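2 min read

Re: [Prarkon] cable sorting task, again

2018-07-26

> Can we drop the yellow cord from the club demo? Harier has 856 episodes
> and I'd call 49 of them pretty. The purple one behaves.

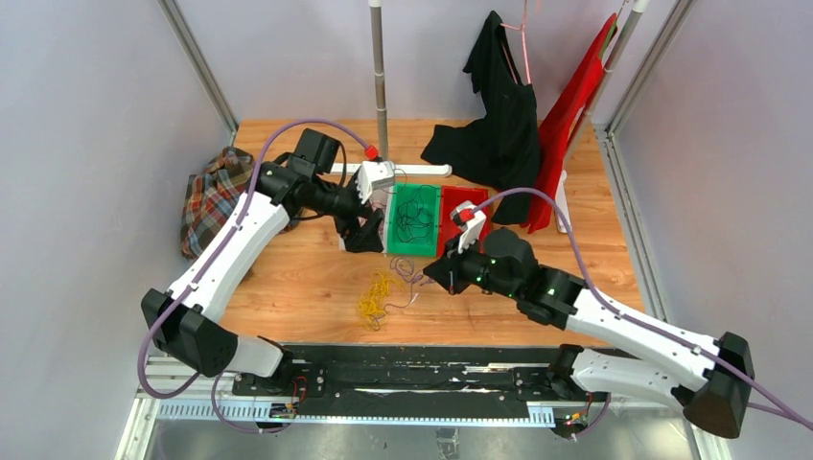
I vote we keep it. The rules ask for cords into bins, and they don't say the cords have to be nice. We promised 2,000 episodes by March and wrote 3,000 on the poster, so please stop deleting the ugly ones before I've seen them.

The plaid cloth stays too. Flakness lost a whole evening to a cord draped over fabric last year, and I'd like us to lose ours before the meet.

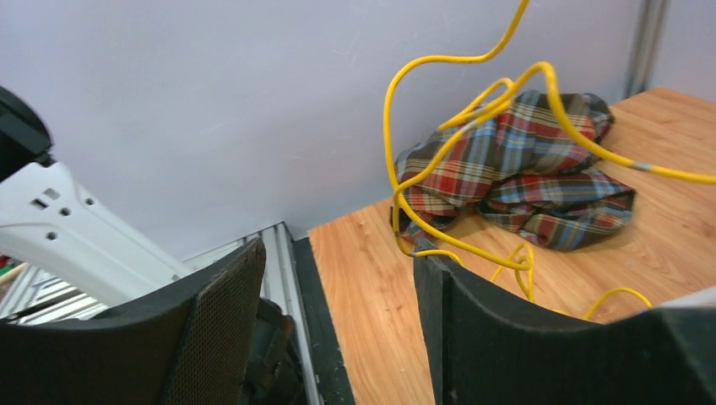

Hegedűs Robotics Club
List moderator and reluctant grip tuner

Grip settings are in the shared folder. Whoever renamed them "final_final", pick one.

3 comments · 0 shares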